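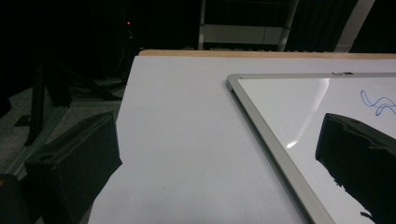
The whiteboard, flat on the big white table.

My aunt Halyna left me her recipe for honey cake and a key to a flat in Telville, and for ages I only bothered with the cake. Well, I tried to. She'd written "bake until it smells like Villalba", and I'd never been to Villalba in my life, so I had no idea whether that meant four minutes or forty!

I rang my mum, who said Halyna had lived there for one winter, before she married, and had come home with a cough and a terrible coat. That was all Mum would give me. She's like that with her sister, even now.

So in February I finally took the train to Telville with the key in my sock (don't ask, I've lost three handbags) and climbed up to flat 23. It was colder inside than out. Somebody had stripped the beds and left the curtains, horrid orange things, and in the kitchen drawer there was a stack of postcards tied up with butcher's string. They'd all come from Villalba, one every February, and they were all signed by a person called Semar. First name, surname, I couldn't tell you.

I sat on the floor in my coat and read the lot. Mostly they were weather. Rain again, the river's up, the bakery has a new awning. But the last one said, "They've shut the bakery, H. I stood outside for a bit and it still smelled of burnt orange peel and wet dogs."

Wet dogs! I laughed so loudly that the man downstairs banged on his ceiling.

I bought oranges on the way home, and flour, and the dearest honey in the shop. Then I stood in front of my oven like a fool with my nose an inch from the door, waiting for the peel to catch. I'd have to manage without the dogs.

When Mum came round she ate two slices standing up, still in her scarf, and then asked me, quite crossly, who'd told me about the orange.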